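Skavala: progress report to the Madbridge fund

Last updated: Feb 23, 2025

This report covers the second half of the grant and picks up where our August note stopped. We are very happy to say that most of the news is good! The planner rewrite is in and running every day, the perception work has moved further than we dared put in the plan, and the one piece that is behind (grasping soft things) is behind for reasons we now understand. Money is on track and we are not asking for any change to the budget.

A reminder of what the work is. Skavala is a set of software tools that takes a plain spoken or typed request, looks at a table, decides what to pick up and in which order, and drives the arm to do it. The arm, the gripper and the cameras are ordinary parts that any small lab could buy. Everything the fund pays for sits in the layer above them: seeing, planning, control, and the logging that lets us find out why a run went wrong.

Where the planner stands

In August the planner wrote out a full list of moves at the start and then followed it to the end, whatever happened along the way. If a piece of fruit rolled, the list was stale and the run was lost. The new version, which we call Omerović in the code base, keeps only the next two moves fixed and works out the rest again after each one. It took longer to write than we promised, mostly because the old planner had its fingers in everything, but it is a joy to work with now. You can stop it halfway, move a bowl by hand, and start it again without touching a line of code.

The biggest change day to day is that requests can now be a bit vague. "Put the fruit away" used to fail at once because there was no single target. Omerović asks the perception layer for everything it would call fruit, ranks the items by how easy they are to reach, and gets on with it. We have logged 2,466 planning calls since the switch, and every one of them can be replayed from the log on a laptop with no arm attached. That replay tool was not in the original plan and we would now hate to be without it.

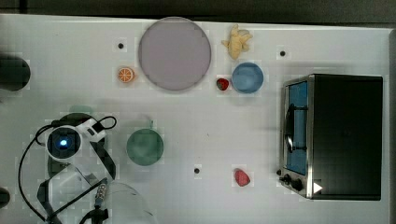
Perception has been the most enjoyable part of the period. We dropped the fixed list of known objects and moved to matching against short descriptions, so adding a new item means typing a few words and checking the result. Size turned out to be a good test of it, and we like layouts with two strawberries on the table, a small one tucked in between the plate and the blue bowl and a larger one lying on its side further down. Ask for "the big strawberry" and the system has to compare the two before it can choose. The older detector gave both the same label and picked whichever scored higher. The new one keeps them apart, holds on to that choice while the arm moves, and only lets go of it if the object leaves its view altogether.

Shadows are still a nuisance. The gripper throws a dark patch across a white table, and when the patch reaches the rim of a bowl the outline we get back is too wide. We now estimate the shadow from the arm position and discount that area. It helps a lot on plain surfaces and much less on shiny ones. The other fix was simpler: perception takes its main look before the arm comes in, and the later looks are only allowed to correct it by a small amount.

Control and soft objects

We said we would have reliable grasping of soft objects by now, and we do not. Hard plastic toys and bowls are in good shape. Felt and cloth are harder, because the width at which the fingers stop tells you very little about how firmly the thing is held. We had been using finger width as the sign of a good grasp, and on felt it said "yes" far too readily.

The replacement checks the wrist view as well. Once the fingers have closed, the arm lifts by a small step and the software asks whether the object has stayed put in the wrist view while the background has shifted. If both are true, the grasp counts. If the object has slid, the arm sets it down and tries again a little deeper. We labelled 391 wrist clips by hand to tune this and the results are promising enough that it will be the main job for the next period. 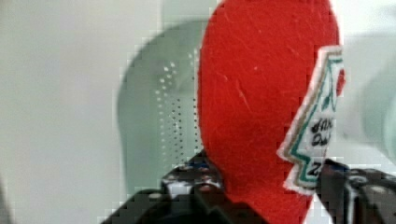
Photo: Skavala project, wrist camera

Close views like this bring their own trouble. A red felt piece held between the fingers can fill so much of the view that its full outline never appears, and the embroidered patch on it runs out of the picture too. Our first version of the check followed the outline and had nothing to work with. The current one follows texture — loose fibres, stitching, the stepped edge of the patch — and copes with only part of the object showing. We are also keeping the software from reading anything into lettering that it can only half see, after a few runs in which a partial word changed the label of the object while it was being held.

Tooling

The run browser is finished and in use. Each run opens as one page with the request, the plan at every step, both camera views and the control signals lined up in time. Search works across all of it. Our partners at Sorkness have been given access and have already sent back a useful list of complaints, chiefly about slow loading, and we are working through them.

What comes next

The next period has 6 work items. The grasp check comes first, then shadow handling on shiny surfaces, faster loading in the run browser, requests that mention doors (opening the toaster oven and putting something inside is the one we all want to see), a public release of the replay tool, and a written guide for other labs. The door work may slip, as it needs a new kind of move in the planner and we would like to get that right before rushing to a demo.

We would welcome a visit from the fund at any point. The replay tool runs well over a video call too, if travel is awkward.

Comments

Reader at Madbridge: Very pleased to see the replay tool going public. Will it read logs from other planners, or only from Omerović?

Skavala team: Only Omerović in the first release. The log format is plain text, though, so writing a converter should be quite doable, and we will cover it in the guide.

Reader at Sorkness: The loading time is already better this week, thank you! Search by object name still misses plurals.

Skavala team: Noted, and added to the list.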